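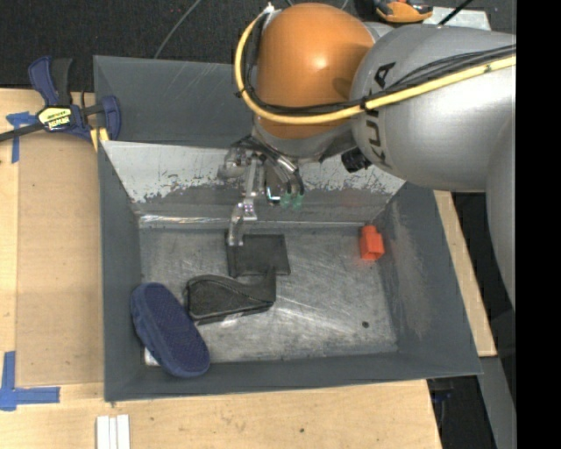 A KUKA arm reaching down into a grey metal bin.

Béla Kiss lost his first professional fight in the second round, his second in the first, and his third, he says, "somewhere on the walk from the dressing room". He went on to box for another eleven years. Few people outside the light-heavyweight division remember him, and inside it he is remembered mainly for being hard to get rid of.

He is waiting for me in the café at Stinent Leisure Centre with two teas, both of which turn out to be his. His nose goes left, then reconsiders.

"People ask about the nose," he says. "They never ask about the ears. The ears hurt more."

His record stands at 19 wins and 31 defeats, and he can recite most of the defeats in order. The wins are hazier. He was what the trade calls a journeyman, which meant a phone call at teatime, a long drive, and a young local hopeful with 297 relatives in the hall. Kiss's job was to go the distance and make the lad look good.

"I was very good at making people look good," he says. "My wife says I never brought it home with me."

The exception came one December in Jumau, against an unbeaten prospect named Biswas. The crowd was announced as 778, a figure Kiss suspects included the bar staff. He had taken the fight at five days' notice and weighed in wearing borrowed socks.

"He hit me in the first and I thought, right, that's me done, I'll be on the road by nine. Then he hit me again and I was still there. I think it upset him."

Kiss won on points. The promoter paid him 75 pounds short and blamed the lighting bill. Did he ask for the rest?

"I asked. He offered me a rematch."

Marleny Cárdenas, who worked his corner that night and nearly every other, joins us halfway through the second tea. She remembers it differently. In her version he was ready to quit after the third and she told him the car wouldn't start.

"It would start," she says. "It was a perfectly good car."

"I only learned that at her retirement do," says Kiss.

The two of them now run the Momanari gym, upstairs from a carpet shop, where beginners spend their first month on footwork and complain about it. Cárdenas holds the pads. Kiss does the talking, and shows the juniors how to fall over.

I ask whether he'd recommend the life to any of them. He looks at Cárdenas, who is looking at the clock.

"Ask me after the six o'clock class," he says, and goes to find his other glove.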